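Remus hand-held gripper pair: worth the money?
Forum > Data collection hardware > Kits and reviews
13 replies, 1,684 views

slatbed
Dec 28, 2024
Thinking about the Remus two-hand kit from Brudus for a laundry project. Sorting, folding, the glamorous stuff. The price for the pair is 3,000, which gets you both grippers, the mounts, cables and a year of their upload service. I have a budget that stretches to exactly that and no further, so I'd like to hear from people who own one before I eat rice until spring.

D_Liepina
Had mine since October. Mechanically good, jaws close evenly, trigger spring is stiffer than I'd like. After an hour of T-shirts my forearm felt like I'd been milking something. The manual recommends "regular pauses" and then has nine pages on the carrying case.
- Deividas Liepiņa

kettlelogic
3,000 for two pairs of tongs and a login. I printed mine, put a cheap camera on them, and my demos train fine.

D_Liepina
Your demos were blocks, if I remember the thread. Try a fitted sheet and report back.

kettlelogic
Blocks and one towel.

slatbed
How was the towel?

kettlelogic
We don't discuss the towel.

mothball77
I've used both the Remus and the Drirneo. The Drirneo is lighter and the software crashes less. Its fingers are hard plastic though, and thin fabric slides right out. You can glue something on, but then you're recalibrating the opening width and the support people get very quiet on the phone. If you're doing clothes I'd go Remus. If you're doing cups and boxes, save the money.

V. Jõgi
Disclosure first: I run Jõgi, we resell the Remus and we also rent it. So discount what follows as you please. Rent before you buy. 2 weeks is enough to know whether your operators will tolerate the thing. Most of the returns I get are from people who liked the data and hated the wrist angle.
Valdis

kettlelogic
A reseller who says don't buy. What's the rental, 2,999?

V. Jõgi
Less than that, and it comes off the price if you keep it. It's on our page, which I'm told loads on some browsers.

mothball77
Question for Deividas, how do you handle the cables with two people's worth of stuff hanging off two hands? Mine catch on everything. I once recorded a very clean demonstration of a lamp being pulled off a nightstand.

D_Liepina
Loop the slack back past the wrist and leave more than you think you need. Bigger problem for me is keeping both jaws in view when you lift something long. Trouser legs cover everything. I work on the bed now and lift only a corner, and I use patterned bedding on purpose, plain white was making the models lazy. One from my set:

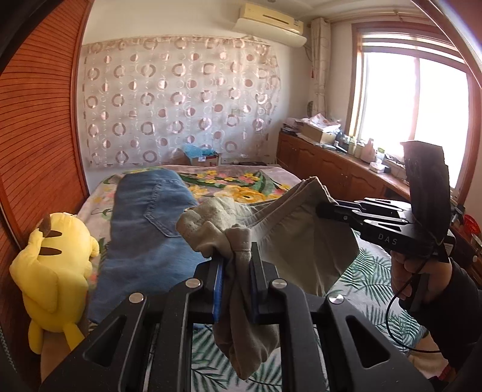
Left jaw on the small gray-olive piece, right jaw on a corner of the khaki. Jeans are next.

slatbed
OK that is a lot more like my actual bedroom than the promo clips. Are the blue pads stock?

D_Liepina
Came with the kit, yes. No idea how long they last with heavy use, mine haven't had any zippers yet.

kettlelogic
Is that Pikachu included in the 3,000?

D_Liepina
Supervisor. Paid separately.

mothball77
Only thing I'd disagree on is the bedding. Flowers AND palm leaves is a lot. Half my rejected clips were the segmentation deciding that a leaf was a sock.

D_Liepina
Mine rejects fewer than it did on white. Might be the lighting, I've got a big window on that side. Try it before you iron anything.

slatbed
Going with the rental, Valdis check your messages. If my forearm falls off I'll post here with the other one.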